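Diário do clube, semana 4: pegar frascos com as garras de mão

A terceira semana acabou com os dados todos no computador e nenhum modelo treinado. Esta foi para voltar atrás e repetir as gravações com regras mais apertadas.
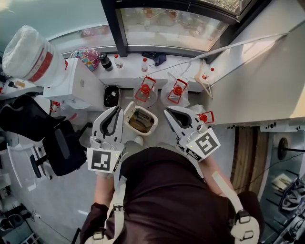 O problema da primeira ronda foi simples de perceber quando nos sentámos a ver os vídeos. Cada um de nós fazia a tarefa à sua maneira. O Alcides Nina pegava nos frascos pela tampa, eu pegava pela asa de arame, e a Idun Hägglund fechava as garras antes de chegar ao objeto e voltava a abri-las. Para uma pessoa é tudo a mesma coisa. Para o modelo são três tarefas diferentes misturadas na mesma pasta.

Escrevemos então um guião de uma página. Começa-se sempre com as duas garras abertas e paradas à frente do corpo, o tempo suficiente para as câmaras apanharem os marcadores. Depois aproxima-se a garra direita, pega-se no frasco pela asa, levanta-se, e a garra esquerda só entra quando o frasco já está no ar. No fim volta-se à posição inicial. Quem se engana a meio não corrige: larga, diz "fora" em voz alta e recomeça. As gravações com "fora" vão para outra pasta.

Os marcadores deram mais trabalho do que eu esperava. Se a mão roda demasiado para dentro, o quadrado preto e branco deixa de se ver de cima e a posição da garra salta uns centímetros no ficheiro. A Simin Jafarzadeh escreveu um script que procura esses saltos e assinala a gravação. Chamou-lhe Tawhiri, não sei porquê, e o nome ficou. Na primeira passagem marcou 248 gravações. Vi uma boa parte delas e tinha razão em quase todas. Nas outras era a luz da janela: ao fim da tarde bate na parede e o contraste fica péssimo. Passámos a gravar só até às quatro.

Há também a questão do arnês. Com as alças mal ajustadas, tudo descai para um lado ao fim de meia hora, e o ângulo da câmara vai mudando sem se dar por isso. Agora apertamos as fivelas no início e voltamos a verificar a cada pausa. O Tipene Hinds é bastante mais alto do que o resto do grupo e precisa das alças quase no máximo, o que obriga a refazer a calibração cada vez que ele entra ou sai. Decidimos que grava sempre em último.

Neste momento temos 2.592 gravações aproveitáveis, contando com as que sobraram da primeira ronda. É mais do que tinha a equipa do ano passado quando foi à Drekamar, mas eles tinham uma tarefa mais fácil, só com uma garra. Nós escolhemos a categoria de duas mãos e ainda há quem no grupo ache que foi má ideia. Eu votei a favor e mantenho o voto – embora tenha dormido pouco esta semana.

O professor Blair MacLeish passou pela sala e fez uma pergunta útil: o que acontece se o frasco estiver dentro de um saco de plástico? Na prova pode haver objetos embalados e não tínhamos pensado nisso. O plástico escorrega na borracha dos dedos e a asa fica presa nas dobras. Vamos juntar uma série só com isso, com 2 pessoas a gravar, a Idun e eu.

Falta ainda arranjar tempo de máquina para o treino. O computador da sala aguenta os testes pequenos, mas o treino completo tem de ir para o servidor do departamento, e a fila em junho é comprida por causa das teses. O Alcides já fez o pedido. Enquanto não há resposta, limpamos pastas e damos nomes decentes aos ficheiros, que neste momento se chamam coisas como "final_novo_bom2".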